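Call for participants: how do people pay for their regular medicines?

Michalík Research is a small office in Mostthorpe which studies the cost of medicines for ordinary households. We are looking for adults who buy at least one medicine every month and who would talk with us about the price, the pharmacy and the choices they make when the price changes.

In the first part of the study, 1,062 people answered our postal questionnaire. Many of them wrote long remarks in the margins, mostly on brands that were swapped at the counter, and on items which became dearer between one collection and the next. We would like to understand these remarks better, and for this we need conversations.

Who can take part

You should be 24 or older and live in Mostthorpe, Roltton or the villages between them. You should pay for at least one regular medicine yourself, fully or partly. It does not matter which illness it is for, and you do not have to tell us its name. Carers who buy for a parent or a partner are also welcome.

We cannot accept persons who work for a pharmacy, a wholesaler or a manufacturer of medicines.
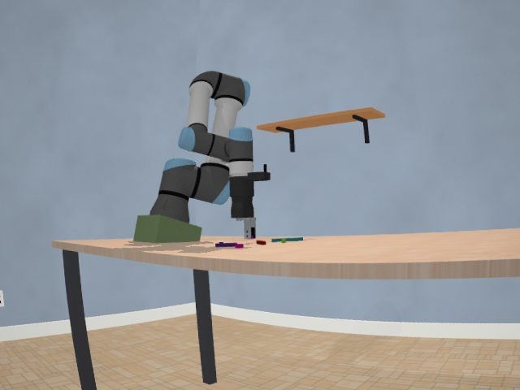 What we will ask of you

One interview of 49 minutes, in person or by telephone. After it, you keep a simple diary of your pharmacy purchases for the whole of September. Please keep the receipts also — small ones are as useful to us as large ones. At the end there is a short second call, in which we go through the diary together.

We do not give medical advice, and we ask you not to change or stop any treatment for the sake of the study.

What you receive

Each participant who finishes the diary receives 200 pounds, paid by bank transfer. Bus fares to the interview are paid back on the same day. Those who must leave earlier receive a part of the sum, according to the weeks completed. 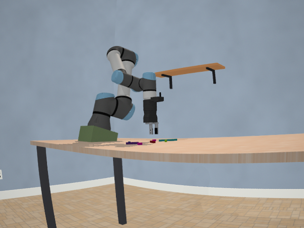

Robotic arm on a wooden table, computer rendering.

Your information

Your name is kept apart from your answers. The diaries are read only by our two interviewers, and the final report, with the title Jinness, will contain no names of persons or of single pharmacies. You may withdraw at any moment until the report is printed, and we will then destroy your diary.

How to apply

Please write a few lines to Davina Gourlay at the Mostthorpe office, or leave a message at the reception before 5 pm. Tell us your age, where you live and whether you prefer to meet or to telephone. If you need large print or an interpreter, please mention it already in this first message.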